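Hallside Technical Program
PC Hardware Basics, Unit 4: Inside the Desktop Case
Instructor: Pushpa Saxena

Bring this handout to the bench session. You will need your screwdriver, an antistatic strap and something to write with. Drinks stay on the shelf by the door.

Before you open the case

Shut the computer down from the operating system. Switch off the outlet, pull the power cord, then hold the power button in for a few seconds to drain what is left in the supply. Clip the strap to bare metal on the chassis. Painted metal does not count.

Never open the power supply itself. Its capacitors can hold a dangerous charge after the cord is out. If a supply is bad, we replace the whole unit.

Finding your way around

Start with the power supply, the gray metal box with a ventilation grille. Its wires tell you what they carry. In a standard ATX supply, yellow is 12 volts, red is 5 volts, orange is 3.3 volts and black is ground. Some makers used their own wiring in older machines, so check the service manual before you swap in a supply from another brand.

Next find the motherboard. The maker's name is often printed right on it, along with small certification marks. Do not confuse the maker's name with the board's part number, which is usually on a sticker. You need the part number to look up the manual.

The chipset has its own heatsink, a square block of metal fins. Students often take this for the processor. The processor goes in the socket, and the socket has a load plate and a wire lever to hold the chip down. With no processor installed you can see the square opening in the plate.

Expansion slots run parallel to each other and may be different colors. Color is up to the manufacturer, so go by length and by the position of the notch. Memory slots are in a bank of their own, with a latch at one or both ends.

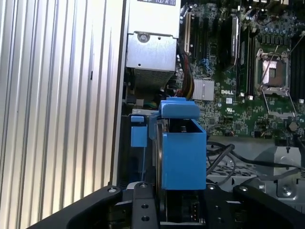

Handling the CPU socket

On most sockets of the load plate type, the contacts are thin spring pins in the socket and the processor has flat pads. Bent pins are the most common damage we see in the lab, and a board with bent pins is usually scrap.

1. Push the lever down slightly and out from under its hook, then let it rise slowly.
2. Lift the load plate by its tab.
3. Hold the processor by its edges. Line up the notches and the corner triangle.
4. Set it straight down. Do not slide it or press on it.
5. Close the plate and bring the lever back under the hook. Some resistance is normal here.

If the socket is going to stay empty, put the plastic cover back on. Covers are in the Drestby drawer unit, second drawer.

Memory

Open the latches first. Match the notch in the module to the key in the slot and press evenly on both ends until the latches close. A module that will not go in is either backward or the wrong type. Modules with a heat spreader are handled the same way, but do not pull on the spreader to remove them.

Write-up

Draw the inside of your case and label the power supply, chipset heatsink, CPU socket, expansion slots and memory slots. Under the drawing, write down the board's part number and the wire colors you found. The write-up is worth 50 points. Reading for next time is the chapter on storage in Bajpai.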